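I've been using the Fuvonar garment steamer since September, and I'm ready to say it out loud: I love this thing. I own a perfectly good iron and I've touched it maybe twice since.

A bit of background. I sell secondhand clothes at the Danddale market, mostly tees and casual shirts, and everything has to look decent on the rail by 6 in the morning. My old steamer spat water all over the place and gave up on me right before a big sale. A stallholder across the aisle had the Fuvonar and let me try it on a crumpled linen jacket, and I ordered one that same night!

## Setup and heat-up

You fill the tank, click it in until it snaps (push harder than you think), and flip the switch. Mine is ready in 42 seconds, which is just long enough to get the next shirt on a hanger. The light goes from red to green and there's a soft beep - quiet enough that I can use it before anyone else in the house is up.

A full tank gets me through 11 t-shirts on the low setting, fewer if I'm doing heavy cotton.

I sort the night before, darks and brights laid out on the wooden table, and check necks and hems while I'm at it. Black tees get the most attention from me, because lint and shine show up on them so fast. Anything with a printed logo gets turned inside out before steaming, and so far I haven't had a single print crack or go tacky.
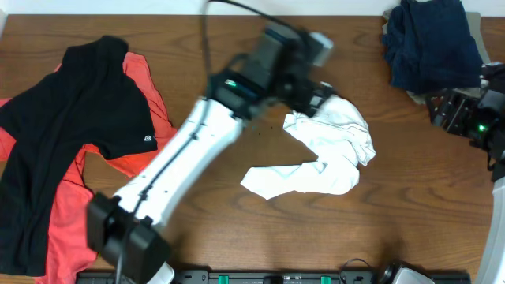

## What I'd change

The cord. It's stiff, it curls back on itself, and I'd happily pay extra for another few feet of it. The fabric brush also pops off if you press at an angle (I've fished it out from behind the radiator more than once).

It won't give you a sharp crease, either. For dress pants I still get the iron out, grumbling.

I did try the Fokon travel model in a store before buying. Lovely and light, but the tank is tiny, and I'd be refilling it all evening.

## Would I buy it again?

Yes, in a heartbeat. I've had 30 shirts ready for the rail in one evening and still had time for dinner. If your water is hard, use filtered and empty the tank after every session - mine got a bit chalky before I learned that.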